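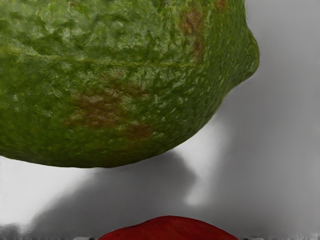

How do you make salt-preserved limes at home?

Cut fresh limes most of the way through, pack them with plenty of salt, press them into a clean jar until the juice covers them, and leave them in a cool place for a month.

Home | Preserving | Baking | Weeknight Cooking | Kitchen Basics

Salt-Preserved Limes, Start to Finish

Preserved limes are sour, salty and a little bitter. The peel goes soft and you eat that part, chopped small, in stews, rice, salad dressing and fish dishes. The method is close to the one for preserved lemons, but limes are smaller, their skins are tighter and they give less juice, so a few steps change.

This recipe fills one quart jar.

What you need

10 limes for the jar
4 extra limes for juice
Coarse salt with no iodine
1 quart glass jar with a wide mouth and a lid
A sharp knife and a cutting board
A clean wooden spoon or the end of a rolling pin
A small square of parchment paper

Optional: one bay leaf, a few black peppercorns, a dried chile.

Choosing the limes

Pick limes that feel heavy and give a little when you squeeze them. Hard, light ones are usually dry inside. Color matters less than people think. A lime that has started to turn yellow is riper and often juicier than a dark green one.

Dry tan or brown scars on the skin are mostly cosmetic and can be trimmed off with a knife if you don't like the look of them. Soft spots, mold or a sour, fermented smell mean the fruit should go in the compost.

Most store limes have a wax coating. Put them in a colander, pour hot tap water over them and scrub with a vegetable brush. Dry them well.

Preparing the jar

Wash the jar and lid in hot soapy water and rinse. Stand the jar in a pot of water with a rack or folded towel on the bottom, bring it to a boil and keep it there for 10 minutes. Lift it out with tongs and let it drain upside down on a clean towel. Plastic lids are better than metal for this job. Salt and acid will rust a metal lid, so if that is all you have, the parchment goes between the lid and the jar.

Packing

1. Trim the stem end off each lime.

2. Stand the lime up and cut down as if to quarter it, stopping half an inch from the bottom. The four pieces should stay joined.

3. Put a tablespoon of salt in the bottom of the jar.

4. Hold a lime open over a bowl and fill the cuts with salt, one tablespoon per lime. Close it and push it down into the jar.

5. Keep going, pressing each layer hard with the spoon. The limes should be tight enough that they don't roll. Tip in any salt left in the bowl. Tuck the bay leaf and spices down the side if you are using them.

6. Squeeze the extra limes and pour the juice in until everything is covered. Leave half an inch of space at the top. If you run short, bottled lime juice will do. Don't top up with water.

7. Lay the parchment over the mouth and screw on the lid.

Small limes pack better than big ones. If you end up with room to spare, add another one — a loose jar floats, and fruit above the juice can grow mold.

The first week

Keep the jar on the counter out of the sun. Turn it upside down and back once a day. On the second or third day, open it, press the limes down again and add more juice if any peel is showing. You may see small bubbles. Loosen the lid for a moment to let the gas out.

The rest of the month

Move the jar to the refrigerator and turn it every few days. The green will fade to olive and then to a khaki brown. The juice turns cloudy and thick. The limes are ready when the peel can be cut with the side of a fork.

If you see fuzzy growth in any color, throw out the whole jar.

Using them

Take out what you need with a clean fork. Rinse under cold water, scrape away the pulp and slice the peel thin. Half a lime is enough for a pot of chicken stew. Cut back on the other salt in the dish and taste before adding more. Kept cold and under the juice, a jar lasts six months.

Contact | © Candton Kitchen Pages | Back to top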